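You are here: Home › Blog › Preparing the paperwork for a home study

Posted on Tuesday, October 3, 2023 in Foster Care and Adoption

Families who apply to foster or adopt through the Drondville office often ask why the home study takes as long as it does. In most cases the interviews are not the cause. The delay lies in the documents, and a great deal of it can be avoided by families who begin collecting them before the first visit is scheduled.

The application packet issued by Pradano Family Placement currently runs to 65 pages, including the instructions. Applicants are asked to read the whole packet before filling in any part of it. Several forms call for the same information in different formats, and dates of employment or previous addresses that do not match will be returned for correction. In the twelve months ending in March, 141 packets were received and 20 were returned for this reason alone.

Certified copies of birth certificates, marriage certificates and any divorce decrees should be requested first. Photocopies are not accepted. Applicants who were born or married in another state should allow six weeks for these to arrive, and longer if a name has changed. Medical statements must be signed by a physician and must cover every member of the household, including children already in the home and any grandparent who lives there.

Background clearances are handled separately. Each adult must appear in person for fingerprinting, either in Drondville or at the Inskip branch. A college student who returns home for the summer is considered a member of the household for this purpose. Families have sometimes overlooked this and have had to reschedule the final visit.

References deserve more thought than they usually receive. Four are required, and only one may come from a relative. The most useful letters are written by people who have seen the applicants with children over a period of years. A short, specific letter from a neighbor is of greater value to the caseworker than a long one from an employer who knows the applicants only at work.

Every item in a family's file carries a printed label showing the family number and the date of receipt. Please leave the upper right corner of each document clear so that the label can be placed there.

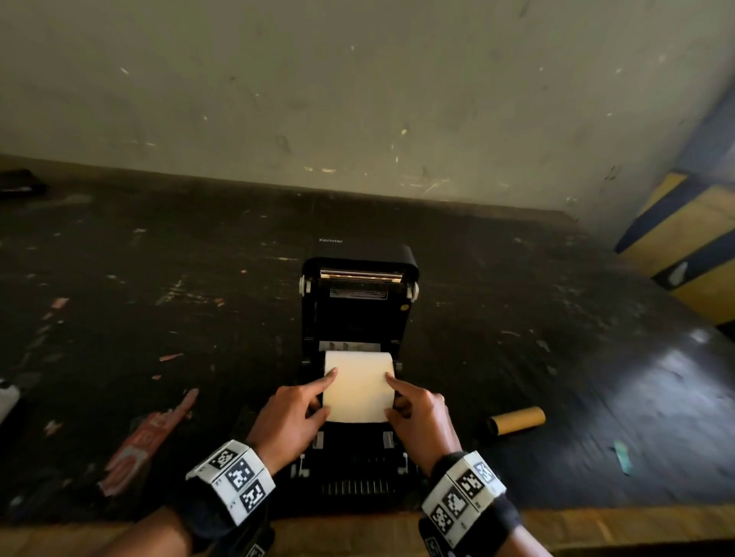
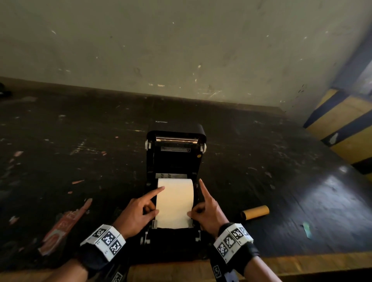

Documents may be mailed or delivered by hand to either office. Families in Grondley may also leave sealed envelopes at the Wednesday information session, where a receipt will be given. Originals that cannot be replaced, such as military discharge papers, should be brought to the caseworker in person and will be copied and returned the same day.

Once the file is complete, the caseworker will telephone to arrange the first of the home visits. Both applicants must be present for that visit. Questions about a particular form should be directed to the intake desk, with the form number and page included in the message.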